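Handwashing sequence cards for a mixed-age preschool room

Posted in Classroom Materials and Printables
March 17, 2022

Tassanee Kaewmanee

I coordinate the preschool program at Drululton, which enrolls children from two years nine months through kindergarten entry. Our program is replacing the picture cards used to teach the handwashing routine, and I would appreciate guidance from members who have prepared similar materials.

The present set has 12 cards. Our older children follow it without difficulty. The younger ones lose their place by the fourth or fifth card and go back to the soap. I have been asked to propose a shorter set that can be printed in house on letter-size paper, and I have the following matters to settle.

First, is there an accepted number of steps for children under four? Second, should the cards show drawings or photographs? Third, should the words be printed in capital letters or in ordinary upper and lower case? Our kindergarten partners have asked for the latter, but several families practice capitals at home.

We also intend to send a half-size copy home with each family, so the file must remain legible when reduced. The print order will be 35 sets, and the budget does not allow for a second printing before July.

Fluven

Six cards have served our center well: turn on the water, wet hands, soap, scrub, rinse, dry. Turning off the water may be added to the last card as a small second drawing. We print in lower case with a capital only where a name requires it.

Please laminate before cutting, then cut again with a margin. Cards that are cut first and trimmed flush will peel at the corners.

Chak-lun Huang

I would offer a somewhat fuller reply, as our district early learning office reviewed this question when it revised its own activity packs.

On the number of steps, we found no single standard that all programs follow. Our office settled on two versions of the same set. The first has five cards and is posted for the youngest group. The second has eight and is introduced when a child can put the five in order without help. Both versions use the same artwork, so that a child who moves from one to the other meets nothing unfamiliar.

On drawings and photographs, we recommend simple line drawings for the action cards and one photograph for the opening card, which tells the child where the routine takes place. A plain view of a sink and faucet is sufficient.
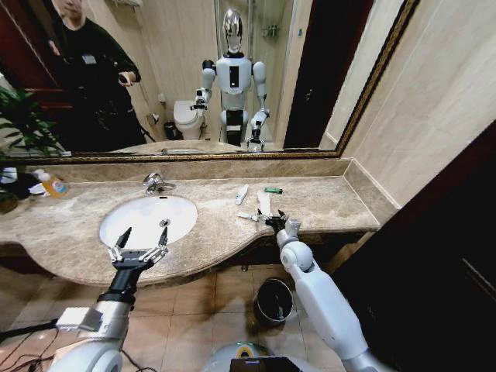 Oval sink with a single-lever faucet.

The faucet drawn on the cards should match the type the children use each day. A child who washes at a single lever may be puzzled by a card showing two round handles. Families will have different fixtures at home, and for the take-home copy we leave a blank box on the first card in which the child may draw the family sink. This has been the most popular part of the pack.

On lettering, I agree with the previous reply. Ordinary upper and lower case is preferable, in a plain typeface with a simple letter "a" - the kind children are taught to write. We set the words at 22 points on the half-size copy and have received no complaints regarding legibility.

For scanned artwork, please save the drawings at 600 dots per inch before placing them in the file. Thin outlines break up when reduced from a lower setting.

The cards may also be used at the table as a sequencing activity. Mix the set, place the first card for the child, and ask what comes next. With kindergarten children, the words may be cut away from the pictures and matched again.

Tassanee Kaewmanee

Thank you both. I will propose the five and eight card versions to our director and will include the blank box on the family copy. The lettering will be changed to upper and lower case throughout.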